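Stamatopoulos Center for Community Health
Office of Research Participation

Call for Participants: Sleep and Shift Work Study

The Stamatopoulos Center invites adults who work evening or overnight shifts to take part in a study of sleep, meals and daily routine. The study is directed by Dr. Zawadi Simiyu and will enroll 80 participants from Ukville and the surrounding towns. Enrollment remains open until all places are filled.

Who may apply

Applicants must be 21 years of age or older and must have worked at least three late shifts per week since February. Persons currently taking prescription sleep medication, and persons who have traveled across more than two time zones in the past month, are not eligible. Employees of the Center and members of their households may not apply.

What participation involves

Participants will keep a written sleep diary for four weeks and will attend 2 visits at the Flitside building, Room 703. Each visit lasts 90 minutes and includes an interview, a short reading task and a review of the diary. Visits may be scheduled on weekday mornings or afternoons. Free parking is available behind the building.

Payment

Participants receive $80 after the second visit. Those who withdraw after the first visit will be paid half of this amount. Bus fare is repaid on presentation of a receipt.

Privacy

Diaries are stored under a number and are not shared with employers. Participants may withdraw at any time without giving a reason.

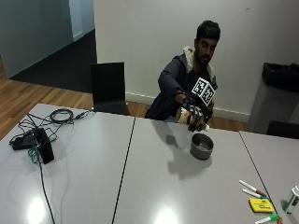 How to apply

Application forms are available at the front desk of the Flitside building or by calling extension 3261. Completed forms should be addressed to Pantelis Margaritis, Study Coordinator. Applicants will be notified by mail whether they have been accepted.

Notice posted 11 Jul 2020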